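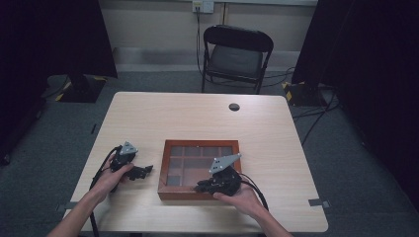
Handling rules for two-handed sessions, draft two. Larysa Tkachenko chairing, Solomiia Yatsenko taking notes, also present Ivan Hordiienko and Uliana Kostiuk. Apologies from Olesia Panasiuk (at Sondham until Sunday). Started late, room double booked. Larysa wants the rules on one side of paper by the end of September, current draft runs to four and people skip to the end. Agreed the start position has to be written down properly. Uliana's suggestion: box in the front half of the table, one gripper either side, hands wrapped round the lower body of each gripper, cables hanging in loose loops down past the wrists. Ivan fine with that but wants "loose" defined. Left for now, see item 3.

1. Last minutes
Agreed with one correction. It was Drostby who asked for the written start position, not Margaritis. Solomiia to amend.

2. Numbers
1,117 sessions accepted so far against the 2,000 promised to Drostby. Ivan says the second 1,000 will go quicker now operators are trained. Larysa not convinced, would sooner have fewer rejects than more speed. Rejects last month mostly two things – jaws closed at the start, and somebody's sleeve over the jaws. Both are rule problems, both can be fixed on paper. No change to target.

3. Cables
Long discussion. Draft says "cables must not touch the table". Uliana: can't be done, cable comes off the back of the gripper and goes where it goes. Reworded to: cable must not cross between the jaws and the item, must not be pulled tight at full reach, must not be pinned under a forearm. Operator does one full reach to each far corner before starting. If it tugs, stop and re-lay.
Ivan asked about a clip at the elbow. Murnano use one aparently. Larysa against, one more thing to put on and forget. Uliana to borrow one and try it for a week anyway.
Floor cables: walk route to be kept clear, runs kept to the sides. Hazard tape on stand bases to be replaced when it lifts, not when it has fallen off. Added to the weekly check.

4. Jaws and pads
Rule 6 now reads: begin and end every session with both grippers open, nothing held, a clear stretch of table between the fingers. Pause there, then move. Drostby's checkers look for this first and bin the session if they can't find it.
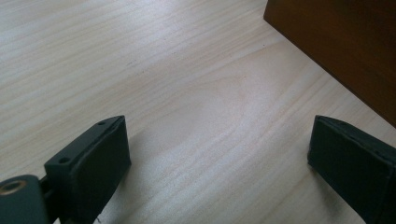 Rule 6, fingers open, nothing between the pads.

Pads to be looked at before each block. Ivan wanted a wear limit in millimetres, no-one could say what it should be or who would measure it. Settled on: if the covering has split or moves under your thumb, change it and note it in the log. A fold along the edge is allowed if the covering is still stuck down. Uliana would like photos of good and bad pads on the wall, agreed.
Screws on the fingers – finger tight is not tight. Check with the key at start of day. Solomiia pointed out there is one key between both rooms. Ivan to order more.

5. Lids and boxes
Anything with a clear lid: wipe before the session, not during. Lids not to be pressed with the jaw tips, use the flat of the pad. Olesia sent a note asking if we could ban clear lids altogether. No, they are on the Drostby list. She also asked that the box be put back in the same place each time. Larysa says no to that as well, Margaritis specifically want some variation, but it must stay within easy reach of both hands and not overhang the table.

6. Sleeves, jewellery, hands
Forearms bare to the elbow, or a close fitting sleeve that stays put. No watches, bracelets or rings with stones. Plain bands ok. Operators who prefer to be covered to be offered the tight sleeves, no questions asked. Hands stay on both grippers for the whole session. If you need to scratch your nose, end it and start again.

7. Breaks
Currently "as needed", which in practice means none. Uliana reported sore wrists from two people on the afternoon block. New rule: stop after 9 sessions, grippers down, stand up and leave the room. Ivan worried about throughput, see item 2. Larysa overruled. To be reviewed next time with the reject figures alongside.

8. AOB
Chairs to go back against the wall when not in use.
Solomiia asked who signs off changes to the rules once Drostby have them. Larysa for now, in writing, and old copies come off the wall the same day. Found two differnt versions up this week.

Actions
Solomiia – amend last minutes, cut draft to one side, circulate
Ivan – keys, hazard tape, spare pads
Uliana – elbow clip trial, pad photos
Larysa – send Rule 6 wording to Drostby, ask Margaritis how much variation they mean
Olesia – read item 5 and come back if still unhappy

Next meeting same time, other room.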